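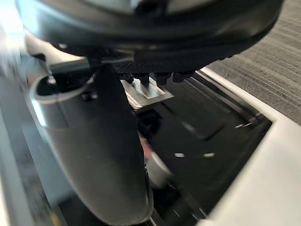 Druldale Water Treatment Works: visit notes, July

The Druldale works takes raw water from the Boten reservoir and supplies the town of Tanasarn and the villages along the valley road. It opens to visitors once a year. Our group met at the gatehouse at 9:30 a.m. and was taken round by Waraporn Phromma, the shift manager, with Fuad Kumsa from the laboratory joining for the second half.

The intake main enters below the car park and rises into a flash mixer, where the coagulant is dosed. Dosing used to be set by hand from a jar test at the start of each shift. It now follows an online reading of color and turbidity, and the jar test is kept as a check. Phromma said the hardest water to treat arrives after the first heavy rain following a dry spell, when the color climbs faster than the control loop was tuned for. On those mornings the operators switch to manual and run jar tests every hour.

From the mixer the water passes through flocculation channels to the clarifiers. There are five, and one was drained for work on its scraper drive. This was the most useful stop of the morning, as the sloping floor and the sludge hopper can't normally be seen. The concrete had been patched near the outlet weir. The weir plates themselves are original and had been releveled in spring, after one side was found to be carrying most of the flow.

The filter hall holds 22 rapid gravity filters on two sides of a central walkway. Each is sand over gravel, washed with air and then water. We watched one complete wash from the gallery. The air scour was even across the bed except in the far corner, where Wilson Huanca asked about a blocked nozzle. Phromma agreed that this was likely and said the filter was due to have its sand lifted out in the fall.

Wash water goes to a settling tank, and the clear part returns to the inlet. Average use is 834 cubic meters a day. The older practice of sending it all to the sewer ended when the Taren pumping station was rebuilt.

In the laboratory, Kumsa went through the sampling plan. The works and its network produced 1,265 samples last year, most of them from customer taps. Siu-fong Lam asked how tap samples are chosen, and the answer was a random draw by supply zone — with fixed points kept at the service reservoirs.

The chlorine contact tank is covered and was not part of the tour. Tea was served in the canteen at noon. Visitors need flat shoes with a closed toe, and the gallery stairs are steep. Bookings for next year go through Charoen Onsri at the Tanasarn office.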